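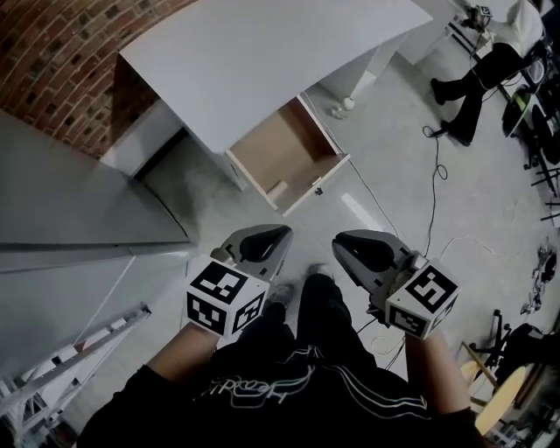 Teaching by demonstration: hand-held grippers and remote control

Course notes, unit 5. Prepared by Yasmine Benmoussa with additions by Miklós Oláh. Read before the September practical.

5.1 What a demonstration has to contain

A demonstration is a recording from which a controller can be trained. At the least it holds three streams: what the robot would see, where its hands would be, and how far its fingers would be open. Everything else (force, sound, a spoken label) is optional and is left out of this unit.

The streams have to share one clock. A delay of two or three image periods between the picture and the finger opening is hard to notice when the recording is played back, and it does real damage in training. The model learns to close the fingers at the wrong moment, usually too early, and the fault looks like poor depth perception. Check the clock first and blame the model afterwards.

We compare two ways of getting the streams. In remote control the robot does the task and a person steers it. In hand-held demonstration the person does the task directly, holding a pair of grippers whose fingers match those of the robot, and the robot is absent.

5.2 Remote control

The operator moves a leader device and the robot arm follows. Two forms are used in the laboratory.

Joint copying. The leader is a small arm with the same joint layout as the follower. Each joint angle is sent across directly. No inverse kinematics is needed and singular poses cause little trouble, as the operator feels the leader reach its own limits.

Tool-pose control. The operator moves a hand controller, and the follower's tool is asked to reach the same pose, offset by a fixed transform. An inverse kinematics solver runs in the loop. Near a singular pose the solver may ask for large joint speeds, so a speed limit is applied and the tool lags behind the hand.

The main merit of remote control is that every recorded action is one the robot has carried out. Reach, joint limits and payload are respected without further work. The main cost is time. An operator with little feeling of contact moves slowly and pauses before each grasp, and the pauses are recorded along with everything else. A model trained on them will pause too, sometimes for good: if the image does not change during a pause, the model has no cue to leave it.

5.3 Hand-held grippers

The person holds one gripper in each hand and carries out the task at close to normal speed. Contact forces reach the hand through the body of the tool, so drawers, lids and tight fits are much easier than by remote control.

The pose of each gripper must be measured from outside or from a camera on the gripper itself. A common arrangement is a marker cube fixed near the handle, with a square black-and-white pattern on each face. A cube is used in place of a flat plate so that at least one face stays in view as the wrist turns.

Points to note on marker cubes:

A single square face seen straight on gives a poor estimate of tilt. Two solutions fit the corners almost equally well, and the estimate may flip between them from one image to the next. Two or more faces in view remove the doubt.

Each face needs its own identity. If two faces carry the same pattern the solver cannot tell which way the cube is turned.

The transform from cube to fingertip is a constant and has to be calibrated. Any error in its rotation is multiplied by the distance from cube to fingertip. Repeat the calibration whenever a cube has been removed or knocked.

Gloss on the printed faces causes dropouts under strong light. Matt paper is adequate.

5.4 Frames and notation

Let W be the world frame, H the head camera, C the cube and T the fingertip point midway between the pads. Write X(A,B) for the pose of frame B expressed in frame A.

The camera measures X(H,C). Calibration supplies X(C,T). The fingertip pose in the head camera is then

X(H,T) = X(H,C) X(C,T)

With a fixed camera this is enough. With a camera on the head it is not, because H moves. Either X(W,H) is tracked as well, giving

X(W,T) = X(W,H) X(H,C) X(C,T)

or the action is written in relative form, as the motion of the fingertip from its own pose at the start of each short segment:

D(t) = inverse of X(W,T(0)) multiplied by X(W,T(t))

The relative form is preferred in our exercises. It does not depend on where the world origin was placed, and recordings from different rooms can be joined without alignment. Note that it still requires the head motion to be removed. Students regularly leave X(W,H) out and obtain a gripper that appears to dive whenever the demonstrator looks up.

For work with two hands, keep one further quantity: the pose of the right fingertip expressed in the left fingertip frame. It is unaffected by head motion when both cubes are measured in the same image. Passing an object from hand to hand depends on this quantity far more than on either world pose.

5.5 Worked case: drawer task

The task is to open a desk drawer by its knob, take out a small object, place it on the desktop and close the drawer. It is short, but it has a constrained motion, a free grasp and a second constrained motion, and each fails in a different way.

Phase A, pull. The fingers hold the knob and the hand moves back along the drawer's axis. A person makes small sideways corrections without noticing them, guided by the feel of the runners. The robot has no such feel unless its controller is compliant. Replaying the recorded path on a stiff arm binds the drawer. Reduce the stiffness across the axis and keep it along the axis.

Phase B, grasp. The fingers enter from above. The drawer walls and the underside of the desktop limit the angle of approach, and an object lying near a front corner is the awkward placement. The demonstrator will tend to tilt the wrist. Check that the tilt lies within the robot's range. Vary the position of the object between recordings, corners included, or the model will learn one location.

Phase C, close. Pushing with closed fingers is easier to reproduce than gripping the knob again. Choose one method and keep to it for the whole set. Mixed methods give a model that hesitates between them.

The free hand should have a stated role too. If it wanders, the model has to explain its motion somehow and will tie it to whatever else is changing. In our set it holds a rest pose in front of the body except when steadying the desk.

5.6 What hand-held recordings leave out

The human arm is not the robot arm. A path that is easy for the shoulder may lie outside the robot's reach, or ask the wrist for a turn it cannot make. Each recording is therefore passed through an offline check: solve the inverse kinematics along the path, note the joint speeds, and reject the recording if a limit is broken.

The check depends on where the robot base is assumed to stand. Moving the assumed base by a small amount may recover many rejected recordings. Search over base position before discarding data, and then use that position on the real robot.

Speed is a second gap. People move faster than most arms are permitted to. Stretching the time axis is acceptable for slow contact tasks such as the drawer. It is not acceptable for throwing, pouring or anything else in which the object's own motion matters.

The third gap is appearance. The head camera sees forearms, sleeves and shoes in the demonstration, and robot links at run time. Masking both is one remedy. The other is to train from cameras on the grippers, where the view is nearly the same in both cases – this is the route taken in the Tokska exercises.

5.7 Recording procedure for the practical

1. Clear cables from the area where the demonstrator will step. Route tethered lines behind the demonstrator, with slack.
2. Start the recorder and confirm that all streams are live.
3. Close and open both grippers fully, twice. The signal is used to align the finger reading with the image.
4. Turn each cube slowly in front of the head camera.
5. Take up the start pose and wait one second.
6. Carry out the task once. Do not talk to the recorder operator during it.
7. Return to the start pose, wait one second and stop.
8. Mark the recording as good, failed or doubtful before starting the next.

Keep failed recordings. A missed grasp followed by a clean second attempt is useful and goes under good, with the note "recovery". A dropped object that ends the task goes under failed.

Each pair of students records 40 good demonstrations. The shared set for the year holds 1000, and the training script supplied by Vilmos Dudás expects the folder layout given in the Somogyi guide. Change demonstrators halfway. Two people of different height give a wider spread of head views than one person trying to vary on purpose.

5.8 Exercises

a) Derive the fingertip position error caused by a small rotation error in X(C,T), as a function of the distance from C to T.

b) A recording has the cube out of view for several images during phase B. Compare linear interpolation of position with a method that also uses a gyroscope in the gripper. State when the difference matters.

c) Show that the pose of the right fingertip in the left fingertip frame does not contain X(W,H). What changes if the two cubes are seen by different cameras?

d) Take one remote-control recording and one hand-held recording of the drawer task from the shared set. Plot finger opening against time for both and mark the pauses. Propose a rule for trimming them and say what it would remove by mistake.

Written answers go to Magdy Benjelloun. Questions on calibration go to Ferenc Vörös, who also holds the spare printed faces for the cubes.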